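Ticket 149 -- Velta label printer drops off the network
Opened Jul 6, 2022 by Estela Saavedra

Printer shows as offline after 28 minutes idle. Power cycling brings it back. Firmware updated, no change. Cable swapped, no change.

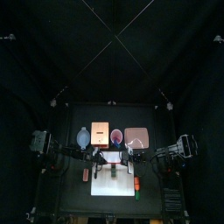 Sleep timer was set to 28 in the web panel, so I turned it off. Printer stayed up overnight. Moving it is the next job -- it needs a solid surface, and the clamps at the near corners of the black table are the sort I'd like for the new shelf. Order for 2 sent to Clandamico.

Status: monitoring. Will close in September if there are no more dropouts.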